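January 10, 2023

Claltow adhesive, second round of peel tests. Hywel Jenkins is still convinced the new batch beats the old one. I'm not, and today didn't change my mind.

Cut strips from the Sayce board and the Fultano board, glued both, left them clamped for 72 hours over the weekend and into this morning. The data sheet says 40 is plenty. I have my doubts about that sheet. It also claims the bond holds up to 2,000 flex cycles and gives no thickness, no temperature and no idea who did the flexing.

Sayce strips peeled clean at the glue line. Same as in August, when we blamed the humidity. Can't blame it this time, the room is dry as toast. Fultano strips tore in the board itself, which Hywel calls a pass. I'd call it a weak board. Haf Kneath suggested scuffing the Sayce face with 93 grit, but we don't stock 93 and I don't think anyone does. She may have misread the label. Will ask.

Prullotau sent their own numbers by email. Very round numbers. Filed them.

To do: repeat with the old batch from the same can, same clamps, same day. Without that side by side we're only swapping opinions. Also weigh the glue before spreading, my coats are getting thicker as the morning goes on.

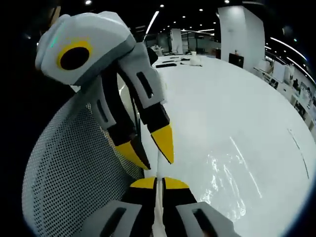 Round white table, yellow fingertips over it.

Clamp pads need replacing, two have gone hard. Hywel wants to write this up by Friday. Too soon, in my view.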